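My week with a crooked arm

So I finally got the sim version of our little cell to behave, and it only took me until Tuesday night (okay, technically Wednesday, but I hadn't gone to bed, so it doesn't count).

If you missed the last post: I look after one small arm at Stinunard, out in Plullusville. It picks up slim parts and moves them along, all day long, and it's a pretty easy machine to live with. The trouble is the mount. Every time somebody takes the arm off for service and bolts it back on, it ends up turned a hair from where it was, and then every single pick is off. We used to fix that by driving the arm to each taught point and nudging it by hand. There are 128 points. You can guess how much I love that job!

Korkor Eshun over at Oravec told me to quit touching the points and fix the base frame once, in simulation first, then copy the numbers across. So I rebuilt the cell in Plolerum, which is what her team uses, and spent two evenings getting the base right. My first try had the arm reaching straight into the table. My second try was worse, because I'd typed the rotation in degrees and the software wanted radians. Classic me.

What worked was going slowly. Zero the joints, check the base, then check the tool offset, and only then load a part. I'd been doing it the other way round for years.

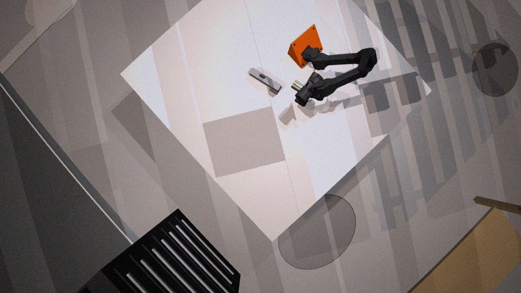
The base mount is where I'd start if you're copying any of this. Get that wrong and you'll chase your tail at the gripper end forever. I made mine bright orange in the model so I could find it against all that white tabletop, and it has its screw holes near the corners, so I have something to line up by eye before I trust a number. I also like to stop with the fingers a little short of the part, like they are there, and check the angle before I let it go any closer.

Next up is the real arm. I've got 28 minutes between shifts to put the new base numbers in and try 4 of the worst points, slow speed, hand on the stop button. Korkor wants to hear how it goes, and I still owe her a coffee from last time.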